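Muvgate Two-Arm Bench Kit: Frequently Asked Questions
Last updated 7 June 2018

What do I get for my money?
Two arms, two grippers, a controller, the mounting hardware and a printed manual. You do not get a table. We tried shipping one and the courier's feelings on the matter were made plain.

Can I hire it before I buy?
Yes. The shortest hire is 7 days, which gives you time to set it up properly and then set it up again the way the manual says.

How do I mount the arms?
One at each side of the bench, reaching in toward the middle. Annapurna Bhat wrote the mounting chapter and would like it known that the diagrams are to scale.

Does it need its own room?
No. An ordinary workshop or open-plan office will do, provided your colleagues can be trusted to keep their elbows outside the marked area. Mark the area.

Do I have to know how to program?
It helps. The supplied software, Nostine, lets you guide the arms through a job by hand and save the result. Anything fancier needs a script, and anything fancier than that needs Fulvio Zanetti, who charges by the hour.

What does error 1112 mean?
The two arms have been asked to be in the same place at once. They have declined. Clear the error, move one of your waypoints and try again at low speed.

What sort of things can it handle?
Light household and workshop items, mostly. We favour practice on stuff you already own over a box of foam cubes, which teach you a great deal about foam cubes. A plant, a few plastic bowls and a folded cloth make a decent afternoon's work.

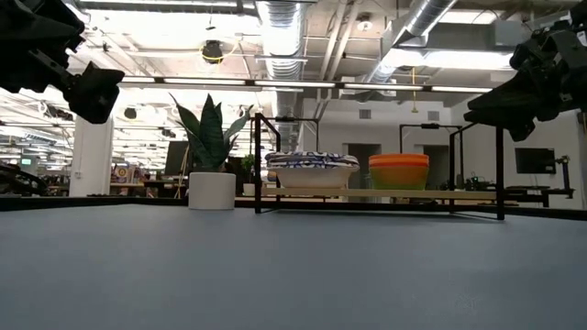
Start with the bowls. Stacked ones like to travel as a group, so teach the lift slowly and check what you've picked up before you teach the put-down. Leave cloth until you're in a good mood.

How often does it need servicing?
Every 3000 hours of running, or whenever it starts making the noise described in chapter 9. You'll recognize it.

Who does the repairs?
Our Rallbridge depot. Send the whole arm, please, in the original carton. We have received one in a hockey bag and it arrived fine, but the depot asked us not to encourage this.

Can I get the grippers in another colour?
No.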